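Can a machine put the tools away yet?
General Automation > Small shops and home

Ziltell
Posts: 401
Sunday, 09:12

Short version of the question: has anyone got an arm doing tidying work that you would leave alone for an hour? By tidying I mean returning hand tools to a case with shaped recesses, loading a drawer, folding a dust sheet. No welding, no palletising. That was sorted years ago and I do not need the brochures.

We run a small repair shop and the end-of-day tidy costs us 28 minutes. I have been told by two suppliers that this is now "a solved pick-and-place problem". I have my doubts.

Ragnarsson
Posts: 766
Sunday, 09:40

The picking half is close to solved if the tools are spread out on a plain bench. The placing half is a long way off. A shaped recess has perhaps a couple of millimetres of slack, and the tool has to arrive at the right angle about all three axes. A parallel gripper that picks a screwdriver by the handle will let it swing unless you get the balance point right. Then you need to regrasp, and regrasping is where your hour goes.

I would leave one alone with plastic tubs and no recesses. I would not leave one alone with a fitted case.

Prenville
Posts: 28
Sunday, 10:05

Disagree with the last post. You are describing the position with scripted motion. Policies trained on demonstrations cope with swing quite well, since the person giving the demonstrations copes with it. Ours puts a spanner in a slot nine times out of ten, and nobody wrote a line of code about slots.

Ragnarsson
Posts: 766
Sunday, 10:11

Same spanner, same slot, same lighting?

Prenville
Posts: 28
Sunday, 10:19

Same spanner and slot. Lighting varies with the window.

Ragnarsson
Posts: 766
Sunday, 10:26

Then you have a machine that puts away one spanner. Nine out of ten is also a poor figure for a case with a dozen items in it. Multiply it through and you will hardly ever see a full case. The operator has to check it every evening, and checking takes most of the time that tidying took.

Sturnurance
Posts: 9
Sunday, 11:02

Lurker here, came for the household side. My interest is a kitchen drawer for a relative with bad hands. Is that easier or harder than a toolbox? Cutlery is all much the same shape, so I assumed easier.

Ziltell
Posts: 401
Sunday, 11:15

Harder, I would have said. Shiny metal confuses depth cameras, and forks nest. Against that, a cutlery tray is forgiving. If a spoon lands crooked it still counts.

Ragnarsson
Posts: 766
Sunday, 11:31

Agreed on the tray. Tolerance matters more than shape. For the relative I would look at a better drawer before looking at an arm: full-extension runners, a large handle, shallow tray. Costs very little and does not need restarting.

Prenville
Posts: 28
Sunday, 13:48

Back to toolboxes. I think the mix of items is a fairer objection than the success rate. This is the sort of case I mean, seen from the wrist camera.

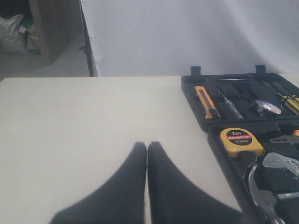

Open case at the right, gripper empty, left half of the table clear.

Look at the spread of shapes. A tape measure is a block and any gripper will hold it. The utility knife lies at an angle and has a blade tip showing, so you want control over where the fingers close. The adjustable wrench and the hammer head are bright metal, and the hammer has its mass at one end. Then there is the small item in crinkled clear plastic, which I would expect to give the most trouble of the lot. Depth readings on clear film are close to useless.

I still say it can be learned. I accept it has not been learned by anything I could sell you.

Ragnarsson
Posts: 766
Sunday, 14:07

That is a more careful claim than the one this morning and I have no quarrel with it. Two further points.

One, the lower tray has ridges and dividers between the tools. A finger that comes down slightly off will land on plastic. You want compliance in the wrist or a decent force limit, or you will push the whole case across the table. Clamp the case.

Two, black fingers over black plastic. If you are relying on the wrist view to judge the last centimetre, contrast is poor. Coloured tape on the fingertips is cheap and worth trying.

Prenville
Posts: 28
Sunday, 14:20

Tape on the fingertips changes the grip. We tried it and went back to bare fingers. Paint on the outer faces might do.

Ziltell
Posts: 401
Sunday, 17:33

Useful, thanks both. My reading is that nobody here would leave it alone for an hour with a fitted case. I will tell the suppliers to bring an arm and I will supply the case, with the tools tipped out in a heap. If either of them agrees to that I will post the results.

Sturnurance
Posts: 9
Sunday, 18:10

Ordered the drawer runners. Does anyone know if the soft-close sort need more force to open?

Ragnarsson
Posts: 766
Sunday, 18:24

Slightly, over the first few centimetres. Get the plain ones.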